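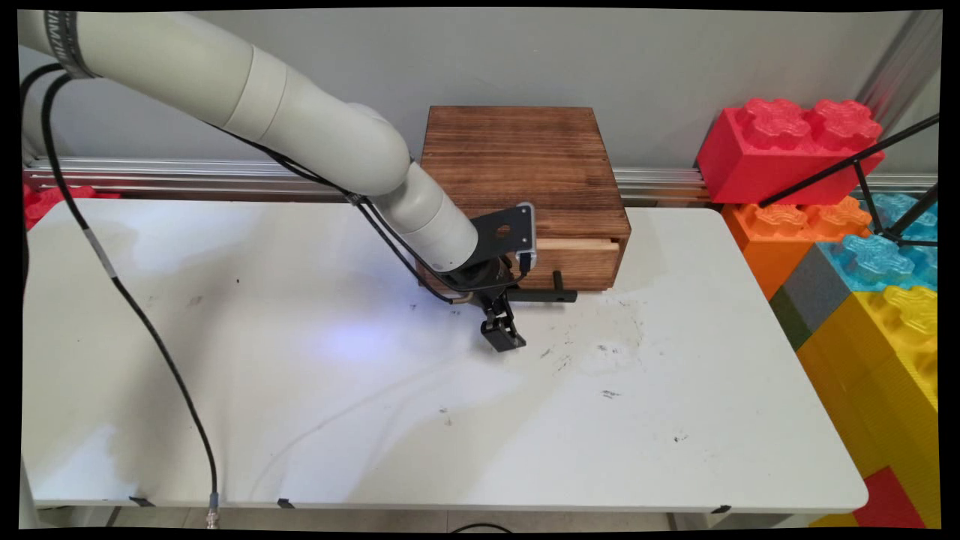 *By the Setside newsletter desk | 26 May 2019*

## Gwynne round report, and the new tire rule for Coron

The third round of the Setside club championship was run at Gwynne over the weekend, with both races finishing on the same day as planned. The single-seaters got 36 laps in dry conditions. The sedans started on a damp track and lost a long stretch to the safety car. Full results are on the timing sheets, which were mailed to all entrants this morning. What follows covers the main points from both races, a penalty that changed the order in the second one, and the tire rule that takes effect at Coron.

### Single-seaters

Qualifying was held early, and the front row was settled in the first half of the session. Track temperature climbed quickly after that and most drivers went slower on their second run. Two of the cars that had waited in the pit lane for a clear lap ended up on the fourth and fifth rows as a result. Both teams said afterward that they would go out sooner next time.

The start was clean. The pole sitter kept the lead into the first turn and the order of the top three didn't change until the pit window opened. There was a good fight for fourth, with the car from the third row trying the outside line at the hairpin several laps in a row before it stuck.

The race turned on the pit stops. The leader came in late and had a slow left rear wheel change. The second-place car had already stopped, was on warm tires and went by at the end of the pit straight. From there the gap grew a little each lap. The former leader reported a vibration over the last part of the race and settled for second. The team found a flat spot on the right front and nothing else.

Third place went to a driver in a first season in this class, starting from the second row. That's the best result so far for a first-year entry this year, and it moves the car up to sixth in points.

There were two retirements. One was a gearbox stuck in third. The other was a spin at the exit of the chicane that left the car facing the wrong way on the grass with a stalled engine. The driver was out of the car right away and walked back to the paddock. Yellow flags covered it and the safety car stayed in.

### Sedans

Rain came through between the races and stopped just before the sedan grid formed. Race control declared the track wet, so tire choice was open. Most of the field started on wets. Four cars took a chance on slicks, all from the back half of the grid.

The slicks were no help early on. All of those cars dropped to the rear of the field on the first lap, and one went straight on at the hairpin and rejoined last. Then two cars touched at the chicane while running in eighth and ninth, and one of them hit the tire barrier hard enough to push it back from its marks. The driver was checked at the medical center and released. The safety car was called, and the barrier repair took longer than anyone wanted.

By the time the race went green the racing line was nearly dry. Anyone on wets had to stop or hang on. The top five stopped within two laps of each other, and there was a line in the pit lane. The cars on slicks came through in that period, and one of them led from then to the flag.

It wasn't the winner, though. The stewards looked at the restart and found that the car had passed another before the control line. The penalty was a drive-through converted to added time, because the race had ended before the decision was posted. That put the car third in the final order. The team was given the usual window to appeal and didn't use it. The results are final.

A few members have asked why the decision took as long as it did. The camera at the control line wasn't recording during the restart, and the stewards had to collect in-car footage from three entrants. Two of those files were handed over quickly. The third card had to be read on another computer. The club has asked the circuit for a second camera at the line for the return visit to Gwynne in September.

### Points

The single-seater lead has changed hands. The winner at Gwynne now has 118 points and is 4 ahead of the driver who led after the second round. Third is a long way back, and behind that it's close, with the next five cars all within one race win of each other.

In the sedans, the same driver has led since the opening round and still does, with a smaller margin. The penalty made a difference here. If the car on slicks had kept the win, it would be second in the table. It's fifth.

The team standings are being held until one entry is confirmed. A car was transferred between two teams after the second round, and the form has the old team name on it. The club office is sorting that out with both teams, and the table will be posted when it's done.

### Tire rule for Coron

Starting with the next round, each single-seater may use no more than two sets of new Tretex slicks for the whole meeting, including practice. Sets must be marked at scrutineering before the first session. A set carried over from an earlier round doesn't count as new as long as it already has a club mark on it.

The number of wet tires stays free. Sedans aren't affected by the change, but sedan entrants should still bring their tires to scrutineering with the car, as several didn't at Gwynne and had to go back for them.

The rule was discussed at the preseason meeting and put off at that time. Teams with smaller budgets were in favor. Those against were worried mainly about Coron itself, which is hard on the left front, and asked what happens when a tire is damaged in practice. The final wording allows one replacement tire per car. It must be a used tire, and it has to be approved by the scrutineer before it's fitted. A car that takes a replacement keeps its grid position.

A car found on an unmarked tire in qualifying will lose its times from that session. In a race it will be excluded from the results. There's no warning stage.

### Coron schedule and paddock

The timetable is the same shape as last year's. Scrutineering opens the evening before for anyone who can arrive then, and again early on race day. Single-seaters go first in qualifying and last in the races, the reverse of Gwynne.

The lower paddock at Coron has been resurfaced and will be used for trailers only. Awnings go in the upper paddock. Stakes can't be driven into the new surface, so bring weights. Power is available along the wall side, and the outlets there are the older round type. Adapters were short last year and the circuit office doesn't lend them.

Fuel has to be brought in approved cans and stored away from the garages in the marked area. Refueling in the pit lane is not allowed in either class.

The noise limit is lower than at Gwynne. Two cars that passed there this weekend were close enough that they would fail at Coron, and both teams have been told. Anyone unsure can ask for a static test during the evening scrutineering session.

Entries are open now on the club website. Late entries are accepted if there's space on the grid, at the higher fee. Single-seater numbers are close to the limit already. The sedan grid has room.

### Marshals

Thanks to the marshals at the chicane post, who had the busiest part of the day and got the barrier back together. Coron still needs people on the back straight and in the assembly area. Training is given in the morning for new marshals, lunch is provided, and a ticket for the September meeting comes with a full day's duty. Sign up through the marshals' page or reply to this newsletter.

### Lost and found

A left-hand racing glove, black, medium, and a torque wrench in a blue case were handed in at race control at Gwynne. Both are at the club office and will be brought to Coron.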